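Section 4. Bringing the robot onto your floor

Welcome back, and thank you for your patience with the unpacking in Section 3. By now the robot is charged and paired, and you are probably itching to see it tidy something. Please read this section with the people who will be working beside it, though, even if that means waiting for the next shift change. The notes were gathered at the Gelta furniture showroom in Gravley, whose staff were kind enough to put up with us, and they were last revised on Feb 23, 2018.

4.1 Checking the grippers

1. Press Hold on the hand controller and wait for the steady tone.
2. Wipe each finger from the joint down to the tip with a dry cloth.
3. Look over the fasteners where the finger meets the housing. Report a loose one and leave the tightening to your Naidu technician.
4. Lower the open gripper over a clear, pale surface and look at the wrist view on your tablet. 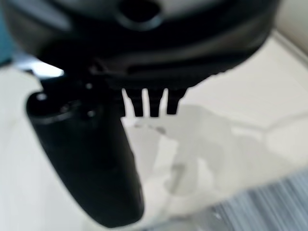
Bo-ram Seol wrote to us that the morning check had quietly become part of her job without anyone taking something else off her list, and she asked that managers put it on the schedule as real work. We agree wholeheartedly. Allow two people for the first week, and pay them for the time!

Caution: Keep sleeves, lanyards and fingers away from the joint whenever the Hold tone is off.

4.2 Teaching the pillow routine

Pillows are a lovely place to start. They are soft, they forgive a clumsy grip, and they always seem to end up on the floor.

1. Drive the robot up to the sofa and stop with both grippers in front of the seat, open and empty.
2. Tilt the head down until the seat and the floor in front of it are both in view.
3. On the tablet, tap each pillow, then tap the spot where it belongs.
4. Choose Slow and press Start. Stay within reach of the stop button.

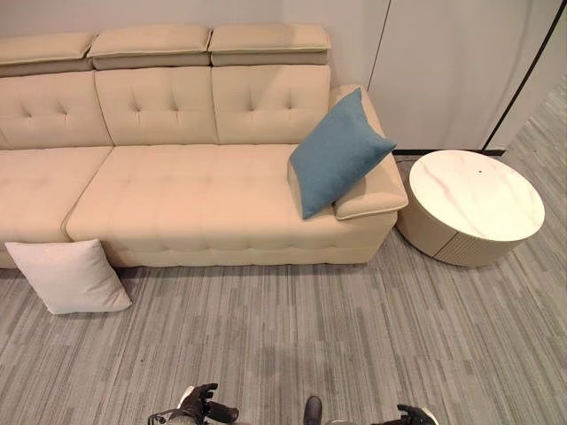 Will it still be me who decides how the room looks? Bianka Szalai put that to us at the March training day, and the answer is yes – the Genden software places pillows only where a person has tapped. It has no opinion about corners or colors, and the sales staff can change a layout as often as they like.

Note: If a customer sits down, press Hold and let them enjoy the sofa. The routine keeps its place for 27 minutes, after which you will need to repeat step 3.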